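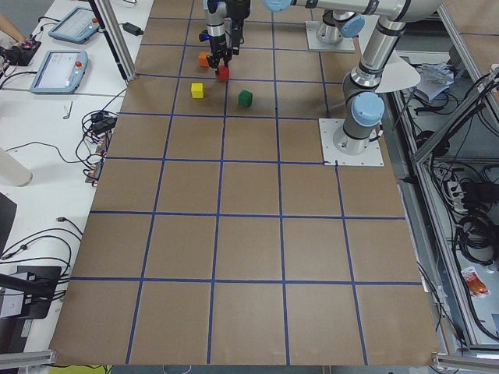
Cardboard top marked off with blue tape, cubes toward the far end.

How to tape a grid on a cardboard tabletop
Posted by Danai Chatzigeorgiou, 2020-07-10

A taped grid gives you fixed spots for small things on a big table. I use mine for colored wooden cubes, but it works for any sorting or placing job where you want to say "one cell over" and have the other person know which cell you mean.

What you need
Flat cardboard, enough to cover the table
Blue masking tape
A long straightedge
Tape measure and pencil
Utility knife
Small wooden cubes in different colors

Step 1. Cover the table
Lay the cardboard flat and push out any bow before you fasten it. If you have to use more than one sheet, butt the edges together and don't overlap them. An overlap makes a ridge, and small cubes will rock on it. Wipe off the dust with a dry cloth.

Step 2. Mark the edges
Pick a cell size and make pencil ticks along all four sides. Mine are 14 cm apart. Measure every tick from the same corner -- if you measure from tick to tick, small errors add up by the end of the row. Whatever is left over goes into the last row.

Step 3. Run the long strips
Stick down one end, pull the tape out over the matching tick on the far side, and lower it in one go. Don't stretch it hard. Stretched tape creeps back overnight and lifts at the ends. Always keep the tape on the same side of the tick, or your cells will come out uneven by a full tape width.

Step 4. Run the cross strips
Same method, going the other way. Press each crossing down with your thumb, working from the middle out. Small wrinkles can stay. If a strip is badly off, peel it back slowly at a low angle so it doesn't take the paper face with it.

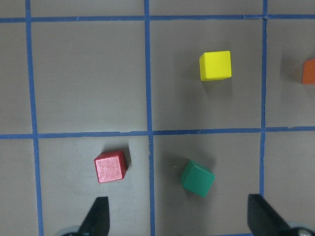
Yellow cube in its own cell. Note the overlapping seams at the tape crossings.

Step 5. Place the cubes
Start with one cube per cell and keep it clear of the tape. It doesn't need to be centered. Themis Kokkinos likes to number the cells in pencil along two sides, which helps if you are writing down positions. I left the numbers off.

Upkeep
Replace single strips as they wear. I did the whole top over in January and it took 40 minutes, including scraping off old tape. Check the ends of the strips first, they go before the middle does.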